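26/10/2023

Cycle 695 and the Irkon arm has found a new way to ruin my evening. It closed on the hem as sweetly as you like, lifted, and then simply forgot it was holding anything. Fault 201, grip force out of range, jaws open, shirt down. I cleared it. It did the same again, with what I can only call confidence.

Mareike Kramer thinks it's the force sensor drifting as the motor warms up. I said the sensor was new in August. She said so was the last one. Fair – I wrote that up myself and then forgot it.

What bothers me more is the second fault. After the drop the arm is supposed to stop and wait for a reset. Tonight it went straight on to the sleeve fold with my hand still over the table. It missed me by a comfortable distance, but I'd prefer the distance to be somebody's decision. Hit the stop, said a word, wrote to Vurnico. Their auto-reply thanked me for my enthusiasm.

So the Flasa demo waits, and no hands past the table edge with the power on, mine included. I put that on a sticky note. It fell off.

Home late, ate Tatlı's leftovers cold over the sink.

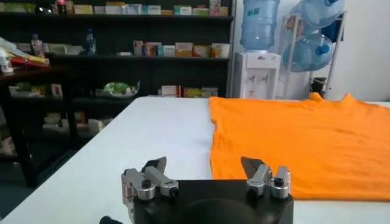 Do I run it tomorrow? Only at slow speed, and only after Mareike has tested the stop circuit.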